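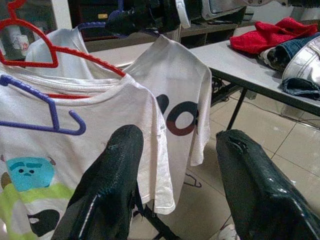
Open day at Stukthorpe Magistrates' Court

The queue for the court was longer than it usually is for people who have been told to come. We were let in at ten, after the usual business with keys and belts in a grey tray, and I gave up a nail file I had forgotten I owned. I was handed a ticket for it. I was also handed a programme, which said the cells would be open from eleven "subject to availability".

Courtroom 2 came first. A retired legal adviser, Reginald Schumacher, took us through who sits where, and had clearly been waiting years to do it without anyone pleading anything. The dock at Stukthorpe has glass on three sides and a gap near the top that you are meant to speak through. I tried it. Someone at the back asked me to speak up, and I felt guilty at once of something in the region of shoplifting.

Then a mock first appearance. The made-up defendant had looked after the money of an elderly neighbour and, over a year or so, had come to look after it very closely indeed. There was a cheque for a conservatory and no conservatory. Arlo Kasprzak played the accused with a scarf and a great deal of sighing. The charge was fraud by abuse of position, and the only things to settle that morning were his name, his address, where the case would be heard and whether he could go home. It took 19 minutes. People who had come for a verdict looked badly let down.

We then voted on bail. The prosecutor pointed out that he had already missed one date and been picked up at a ferry port. His solicitor said he had been visiting an aunt. The room believed in the aunt, and out he went, with a curfew and no passport.

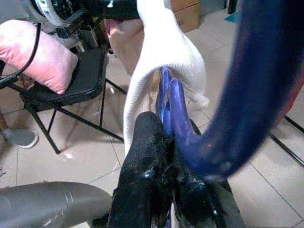
Beril Akgül said we had been far too soft: a man who stops for a sandwich on the way to the ferry has packed for a long trip, and no aunt of hers had ever needed visiting with two suitcases. She wanted it put to the vote again. Mr Schumacher said that the bench did not generally take requests.

The talk after the break was on powers of attorney, and was better than that sounds. Thaddeus Van Dusen gave it without slides, the projector being on remand elsewhere in the building. His advice was to appoint more than one attorney if you can, to have the bank statements sent to somebody who will open them, and to be wary of any new friend who is keen to save you the bother. He had brought 60 leaflets and they went before the biscuits did.

The cells were, in the end, available. You go down a staircase so narrow that I wondered how anyone is ever brought up it in a temper. The bench is hard and the door makes exactly the noise you hope it won't. A small boy asked to be locked in for longer and his mother seemed to give it some thought.

Parking behind the court is £5 for the day, payable by a machine that was not open to visitors or to coins. I got my nail file back on the way out, in exchange for the ticket and a signature. The next open day is in March, and the cells fill up early.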